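Dandero Steel Parts Bins, Sloped Wall

Dandero sloped wall bins are open-top steel bins for small and medium parts. They are made for packing benches, kitting stations and assembly lines where someone reaches into the same bin all day. Sold singly or in sets of two.

Item no. 166
Finish: powder coat, gray outside, choice of gray or off-white inside
Made by: Dandero
Sold by: Drerkard Storage and Handling

Overview

The walls slope inward toward the floor on all sides. Parts slide toward the middle as the bin empties, so the last few pieces can be picked up without digging in a corner. The floor is flat, which suits boxed goods and bottles that tend to tip over in a round-bottom tote.

The top rim is folded over and has no raw edge. It can be gripped from any side. When two bins are placed back to back, the rims meet and leave no gap for small hardware to fall through.

Each bin is formed from a single sheet and welded at the corners. Welds are ground on the inside before coating. There are no rivets or inside seams.

Specifications

Material: cold rolled steel
Inside depth: 13 inches
Outside length at rim: 35 inches
Load rating: 111 pounds, evenly spread
Stacking: bins nest when empty; do not stack when full
Mounting: bench, floor or Van Dijk rolling base

Wear and finish

Powder coat is a paint finish and it will wear. Metal parts dragged over the floor leave scratches, and the coating on a sloped wall can rub through where items hit it again and again. Rims tend to chip first. Lighter inside colors show wear sooner than gray. None of this changes the load rating.

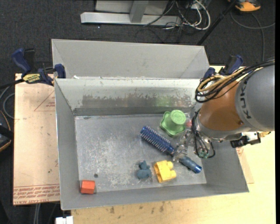

Care and cleaning

Empty the bin and wipe it out with a damp cloth and mild dish soap. Dry it before refilling. Do not use wire brushes or solvent cleaners on the coating.

Bare spots should be touched up if the bin is kept in a damp room. Sand the edges of the spot lightly, wipe it clean and brush on two thin coats of touch-up paint. Let it dry overnight. Touch-up paint is sold in gray and off-white under the Cutar name.

For fragile goods, use the rubber floor mat listed below. It lifts out for washing.

Accessories

Cutar touch-up paint, small can with brush
Rubber floor mat, black, cut to fit
Van Dijk rolling base, holds one bin, two locking casters
Rim clips, pack of four, for joining two bins back to back
Label holder, adhesive, fits standard card stock

Ordering and shipping

Single bins ship by parcel. Sets of two ship nested in one carton with cardboard between them. Orders that include a rolling base ship by freight, and a loading dock or liftgate is needed.

The off-white interior is made to order and cannot be returned unless it arrives damaged. Gray bins can be returned unused in the original carton. Check the carton before signing and note any dents on the delivery slip.

Our warehouse closes for inventory the first week of August each year. Orders placed that week ship the week after.

Page last updated 25 February 2021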